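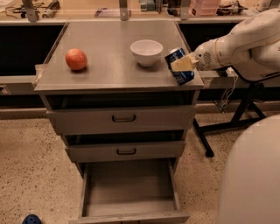

Lirnlow Court finally has apartments to rent!

If you've been on the waiting list as long as some of us have, you'll want to read this one before Thursday. The old Dretine building on the corner has been split into 40 rental apartments, and the first batch goes on offer this month. I walked through three of them last week and came home wanting to move (my husband has asked me to calm down).

The one-bedrooms are the real treat. They're small, sure, but the ceilings are high and the windows on the courtyard side let in light until well past dinner. The two-bedrooms face the street, so expect to hear the 131 bus, though the new glass does a lot to keep it down. Every apartment has its own storage locker in the basement, and there's a bike room with a ramp!

A few things to know before you apply. Gustenis is handling the leases, and their office on Núñez Street is open until 6 p.m. Bring a photo ID and your last two pay stubs. The deposit is $1000 for either size, and you can pay it in two parts if you ask when you sign. Heat and water are in the rent, but electricity isn't. Cats are fine. Dogs need a form, and it's a long one, so pick it up early.

Parking is the weak spot. There are only a few spaces behind the building and they go with the larger apartments. Everyone else will be on the street like the rest of us, and the permit desk closes for two weeks in July.

Viewings are Thursday from 4 p.m. Use the side door and ring 179.

Vlasta Ondrejka

Filed under: Homes & Rentals, Around the Neighborhood

Comments

marjorie_k
So glad to see lights on in there again. Are any of them on the ground floor? My knees would like to know.

Vlasta Ondrejka
Yes, four of them, all one-bedrooms! Ask for the courtyard side.

T. Bell
Is the laundry shared or in the apartment?

Devin
Shared, in the basement next to the lockers. Takes cards now.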